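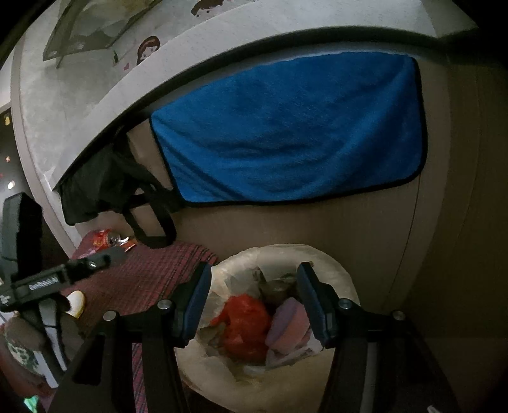
3. Counter Front, Table and Waste Bin

Kitchen > Setup and Daily Care

Reading time: 6 min

March 12, 2020

This section covers the shared kitchens at Nosthorpe: the cabinet fronts below the counter, the cloth-covered table and the waste bin. Appliances are covered in Section 4. For the sink and drain, see Section 5.

3.1 Before you start

You will need:

— one hand towel
— one fabric bag with straps, empty
— one table cloth
— one roll of bin liners, 30 liter
— a damp cloth and a dry cloth
— mild dish soap

Open each lower cabinet door once and let it close. A door that rubs or does not close fully should be reported before anything is hung in front of it. Use form 292 and write the cabinet position (left, center, right) in the first line.

CAUTION: Do not hang anything in front of the oven or over a vent.

3.2 Hanging the towel

1. Wipe the cabinet front with the damp cloth, working along the grain. Dry it.

2. Check the gap under the counter edge for crumbs. A dry brush clears it faster than a cloth.

3. Hang the towel below the counter edge with its face flat against the cabinet front. Curved folds across the middle of a thick towel are normal and do not need to be pulled out.

4. Check the lower corners. They should hang free of the table and of any bag strap.

5. Replace the towel when it is soiled, and in any case at the weekly change.

NOTE: Towels with a contrasting border are for hands only. Plain towels are for dishes. If a kitchen has received only one kind, use it for hands and let the dishes drain.

New towels shed lint. Wash them once, separately, before the first use. Fabric softener reduces absorbency and is not supplied.

3.3 Hanging the fabric bag

The bag holds clean, dry, light items: folded shopping bags, spare cloths, the roll of liners. It is not a waste bag.

1. Empty the bag and shake it out over the bin.

2. Hang it below the counter edge, to one side of the towel. The two may sit close together but should not overlap.

3. Gather the straps. A loop that reaches the table top will catch on cups and packets when the table is cleared, so tuck it up or tie it once.

4. Load the bag. The limit is 3 kg. A full bag that bulges outward is usually over the limit or badly packed.

CAUTION: Do not put glass, knives or cans in the bag. Do not hang it from a cabinet handle. The handle screws are short and will pull out of the door.

If the bag sags to one end, unload it and start again with the heaviest item in the middle. Moving the straps does not correct it.

3.4 Placing the table and cloth

1. Push the table up to the cabinets. The table top must be lower than the counter.

2. Lay the cloth with the longer side along the longer side of the table.

3. Let it hang over the free edges. The overhang need not be equal, though it should stay clear of the floor and out of the way of the bin.

4. Smooth the cloth from the center outward. Remaining wrinkles usually collect at the ends, where they can be pulled down over the edge.

5. With a plaid cloth, line up one of the darker lines with the table edge. Skip this if the table is not square to the cabinets.

NOTE: The lower cabinets cannot be opened fully with the table in this position. Take out what you need first, or move the table away. Lift it to move it. Dragging loosens the legs.

3.5 Clearing the table

Clear the table after every meal and at the end of the day. Wrappers, empty packets and used paper cups tend to be pushed toward one end and left there. A pile of this kind may also contain things that are not waste, such as a dish, a lid or a carton with something still in it, and it should be taken apart piece by piece. Do not sweep it into the bin with an arm. 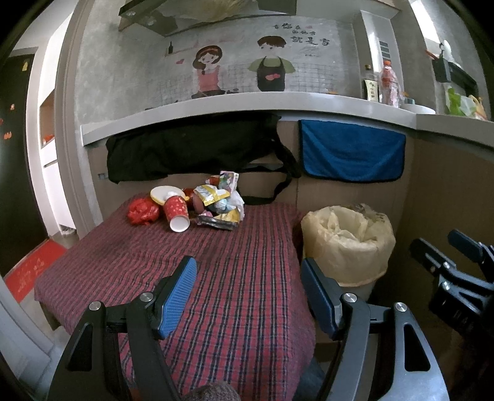
Work from the front of the pile to the back and from the top down. Small wrappers lie loose and will fall when a larger item is moved.

1. Set aside anything rigid. Dishes and lids go to the sink. If you cannot tell whether a dish is disposable, treat it as one to keep.

2. Pick up each carton and packet and check that it is empty. Closed or part-full packets go back in the food cabinet.

3. Empty paper cups into the sink before discarding them. Tissue left in or on a cup goes in the bin with it.

4. Flatten foil and film wrappers and put them inside a larger bag. A crumpled plastic bag can be opened out and used for this.

5. Look for small pieces last. Pink, red and dark wrappers are hard to see on a red plaid cloth. Run a flat hand over the surface, including under the bag straps if these reach the table.

6. Lift the cloth by its corners, fold it inward and shake it outdoors or over the bin. Re-lay it as in 3.4.

CAUTION: Check the table top for liquid when the cloth is off. Liquid left under a cloth will mark a wooden table overnight.

3.6 Fitting the bin liner

The bin stands beside the table, on the side away from the cabinets' hinged corner. Keep it within reach of the table but not touching the cloth.

1. Open the liner fully and shake air into it.

2. Lower it into the bin until the base touches the bottom.

3. Fold the top over the rim all the way round. The fold should come well down the outside wall. A shallow fold slips inward under the first heavy item.

4. Press out trapped air from inside. Some bunching at the opening is acceptable if the fold is deep enough.

5. Change the liner when the bin is three-quarters full, or daily if it holds food waste.

Translucent liners are used in all kitchens so that the contents can be checked at collection. Do not substitute black sacks. Collection is at 11 a.m.; liners tied after that stay in the kitchen until the following day and should be double-bagged.

3.7 Faults and remedies

Towel slides down
Clean and dry the counter edge. If it continues, use a thinner towel.

Towel smells after washing
Wash again at a higher temperature without softener. Dry fully before hanging.

Bag swings against cabinet door
Bag underloaded or straps too long. Shorten the straps with a single knot.

Cloth creeps to one side
Usually caused by an uneven overhang. Re-center, or fit the Montes cloth clips kept in the top drawer.

Cloth color comes off on a damp hand
Normal for the first few washes with dark red cloths. Keep white towels away from it.

Liner slips into bin
Fold too shallow, or liner too small. Check the size printed on the roll. The Plellari rolls delivered in March run narrow; use the Huvance rolls if both are in stock.

Bin smells with new liner fitted
Remove the liner, wash the bin with dish soap, and leave it open to dry before fitting another. Do not use bleach in a closed bin.

Faults not listed in this table go on form 292, as for the cabinet doors. Spare cloths and liners are drawn from the linen store, using the procedure in Section 7.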